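Sorkari opens bedroom drop-off for guest boxes

Sorkari, the guest-room exchange in Wokusholm, will start taking packed boxes again on Sunday. Hosts fill one cardboard box per room with small things an overnight visitor may have left at home, and the exchange passes the boxes on to families putting up relatives at short notice.

The group handed out 2151 boxes last season and has set a target of 2328 this time. Each box goes out with a printed card listing what is inside.

Ladan Salehi, who runs the sorting for Sorkari, asks hosts to lay everything out on the bed before packing. "People put the big thing in first and then find the tube won't fit," she said. "Spread it out, look at it, then fill the box."

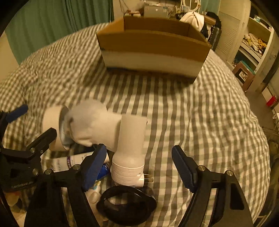
Small items laid out on a gingham comforter, with an open box farther back on the bed.

Boxes should be plain cardboard and no larger than a host can carry down a flight of stairs. Flaps may be cut off. Sorkari tapes a sheet of card over the top at the depot, so there is no need to seal anything at home.

Electrical items are accepted if they are clean and the cord is sound. Hair dryers are the most requested item, according to Salehi, followed by travel clocks. Anything with a plug is tested at the depot on Irkura Street before it goes out.

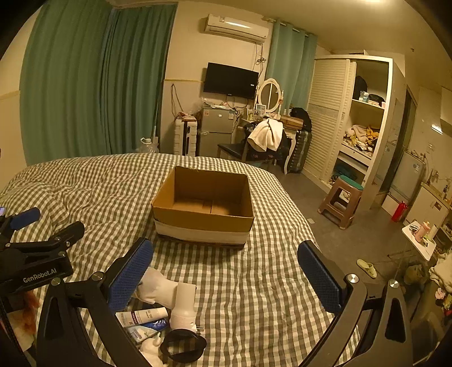 A white hair dryer and a squeeze tube on the checkered bedspread, near the empty box.

Sverre Dahlgren, who drives the collection van, will cover the streets north of Öberg Square from 2 p.m. Hosts south of the square are asked to bring their boxes in.

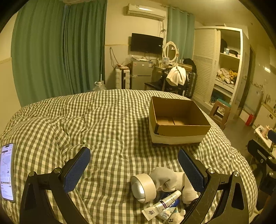

Soft items cause the most questions at the depot. Clean socks are welcome and should go in last, where they keep the rest from sliding. A gray one with a ribbed cuff, like the sock-like item on the quilt by the squeeze tube, fills a corner well. Toys are fine if they are small. Open food and medicine are not taken.

Printed cards can be picked up at the depot. The print run is 2000, with more to follow in April.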